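Home News Services Events Members Contact

Clanier opens hire service for Medwood hand-held recording kit

September
By the News Desk

Clanier has opened a hire service for Medwood, its kit for recording household tasks for use in robot training. The service is run from the company's premises in Plalley and is available to universities, colleges and firms that do not wish to buy equipment outright. It follows an assessment by the Darko test house, which used the kit for 11 weeks and published its report this month.

The kit allows a person to carry out an ordinary task with a pair of hand-held grippers while the movement of both tools is recorded. No robot is needed at the place where the recording is made. The finished recordings are then used to train a robot arm fitted with fingers of the same pattern, which may be in another building altogether.

Each hire set contains two grippers with marker blocks, a head-worn camera, a shoulder harness, a recording unit, two chargers and a carrying case. A spare pair of fingers is supplied with every set. The hire charge is £654 a month, with a minimum term of one month, and covers delivery, collection and the repair of faults arising from normal use. Loss and accidental damage are the responsibility of the hirer.

Mounir Abdel Rahman, who leads the hire service at Clanier, said that many of the enquiries received over the past year had come from groups with a single project in view.

"They had a short piece of work to do and no use for the equipment once it was finished," he said. "Some had asked whether they could share a set with a neighbouring department. We have tried to meet that with a plain monthly charge and a case that one person can carry."

A half-day introduction is included in the first month. It may be taken at Plalley or at the hirer's own site, where a travel charge applies. The session covers fitting the harness, charging, the checks to be made before recording and the transfer of files. Clanier advises that at least one person from each hiring group should attend, and that the same person should remain responsible for the set during the term.

The Darko report is based on 1009 recordings made in furnished rooms and in occupied homes. The tasks were small ones of the kind found in kitchens and washrooms, such as putting away cutlery, folding cloths, opening and closing containers, and moving toiletries on the counter beside a basin. Participants were asked to work at their own pace and were not told how to hold or approach an object.

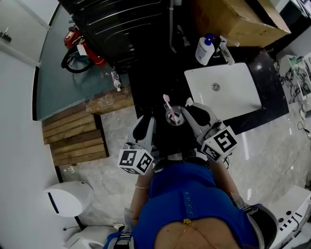

Ebenezer Dankwa, who directed the assessment, said that work of this sort had been chosen with some care. Large objects on a clear table are easily handled by most equipment and tell the assessor little. Small, light items close to a basin oblige the user to bring the tips of the tool in at an awkward angle, and any play in the fingers is soon felt.

"A bathroom shelf was a better test for us than a workbench," Mr Dankwa said. "People move quickly there and they do not think about it. We wished to know whether the kit would allow them to go on doing so, or whether it would turn them into careful operators. The answer was mixed."

The report states that most participants were comfortable with the grippers by the end of their first session. Picking up and setting down small objects was rated well throughout. Tasks calling for a twist of the wrist were rated less well, and several participants said that they had begun to turn the whole forearm to make up for it. The assessors observe that this may matter to any group that intends the recordings to reflect natural movement.

The fit of the harness drew the most criticism. The shoulder straps were judged secure, but shorter users found that the lower adjusters sat too close to the front of the waist when they leaned over a counter. Clanier has accepted the finding. Hire sets will go out with a second, shorter strap, and customers who bought the kit before September may ask for one free of charge.

Polished surfaces were considered under a separate heading. Tracking of the grippers depends on a clear view of the marker blocks, and the assessors paid particular attention to rooms with glossy counters, chrome fittings and strong ceiling lights. They recommend that the person in charge of a session should make a short trial recording in each new room and view it in full before the work proper begins. Where the trial shows gaps, a change in the lighting is to be attempted first, and a change of standing position after that. The same advice has been added to the printed guide.

The report also asks Clanier to improve its instructions on cleaning. The present guide says only that the fingers should be wiped with a damp cloth. The assessors considered this insufficient for equipment that passes between households, and they ask for a written procedure covering the fingers, the grips and the parts of the harness that rest against clothing. A revised sheet is in preparation. Until it is ready, returned sets will be cleaned at Plalley before they are sent out again, and hirers working in more than one home should agree their own arrangements with the households concerned.

On battery life the assessors reported no difficulty during sessions of ordinary length. They did find that the charge indicator on the recording unit was hard to read in a bright room. No change to the indicator is planned for the current model.

Recordings are held on the unit until they are transferred by the hirer. Clanier does not receive a copy unless the hirer asks for help with a particular file. The hirer is responsible for obtaining the consent of those who take part and of the occupiers of any home that is used, and for keeping a record of it. Model consent forms are supplied with the set, in a version for participants and a version for occupiers, and may be altered to suit local rules. Units are erased on return, and a note confirming this is sent to the hirer.

Asked whether the service would be extended to include trained staff, Mr Abdel Rahman said that the company had received requests of that kind but had no plans to offer it this year. Hirers who need people to carry out recordings must engage them separately. He added that the company would prefer to see how the first sets were used before making any further commitment.

Mr Dankwa said that the test house would look at the kit again once the revised strap and cleaning sheet had been in use for some months. The second assessment is expected to be smaller than the first and will deal mainly with taller and shorter users.

The service begins with 10 sets. Bookings are taken in the order in which they arrive, and a set may be reserved up to three months ahead. Hirers who wish to extend their term should give two weeks' notice, and an extension will be granted where the set has not been promised elsewhere. Applications should be made in writing to the hire office at Plalley, stating the purpose of the work, the type of rooms to be used and the name of the person who will be responsible for the equipment. The Darko report may be requested from the same office.

Comments (5)

labstores_north
Does the charge include VAT? The article does not say and neither does the booking form I was sent.

P. at the hire office
The figure given is before VAT. The form is being corrected, thank you for pointing it out.

greyheron
We bought a set in the spring and I agree with what is said about the lower adjusters. I am five foot one and had them pressing into me every time I reached across the worktop. Have written in for the shorter strap. The grippers themselves I have no complaint about, although my wrists knew about it after a full morning.

Tamsin_k
I would have liked to see more on wrist movement. If people are turning the whole arm to unscrew a lid then the robot will be taught to do the same, and that seems a bigger matter than the strap. Is there a breakdown by task in the full report?

labstores_north
Tamsin, there is a table near the back. Lids and taps are listed separately. It gives the ratings only and there is no comment on the arm movement beyond what is quoted here.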